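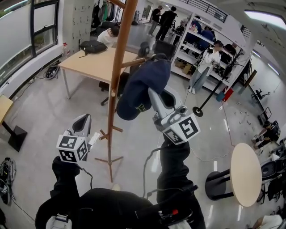 Slide 1: A navy cap at the coat rack.

Okay, hi everybody, can you hear me in the back? Great. I'm Nabila Majimbun, and I'm going to talk about hats for the next little while, mostly how to clean them and how to stop wrecking them (I have wrecked a lot of them).

Start with the question about sweat stains, get hands up. Who has put a ball cap in the dishwasher? Keep your hands up, I'm not mad! I did it for years. My problem with it is the heat and the detergent. Dishwasher soap is harsh and it can pull the color right out of a dark cap. I lost a really nice green one that way and I still think about it.

So what I do now. Sink, cool water, a little squirt of laundry soap. Test the dye first: damp white rag, rub the inside of the brim. If color comes off on the rag, stop there and just spot clean. If it's fine, go after the sweatband with an old toothbrush. The sweatband is where all the gunk is. Go easy over any embroidery, small circles.

(Pause here, someone always asks about old caps.)

Right, old caps. Lots of older ones have cardboard in the brim, and if you soak cardboard you get oatmeal. Flick it with your finger. A hollow, papery sound means keep it out of the sink! Damp cloth only.

Drying: over a bowl, or a rolled-up towel, away from the heater. Not the dryer, please. Kartini Tjoa lent me her coffee can trick, where you set the cap on a big can with a washcloth over the top, and it holds the crown beautifully. Kartini, wave!

Storage. I own 57 hats, my husband would like that on the record. Hooks are okay for the ones you wear all the time, but hang them by the back strap, because a peg poking into the crown leaves a bump. Felt hats go upside down on a shelf, resting on the crown, so the brim keeps its shape. Straw hates a hot car. I left one on the back seat in August and the brim came out like a potato chip.

Skip the moth part if we're past 50 minutes. If there's time: brush wool before you put it away, cedar is nice but it fades, sand it a little to wake it up.

Questions, then the cleaning table. Toothbrushes are in the blue tub, please put them back after!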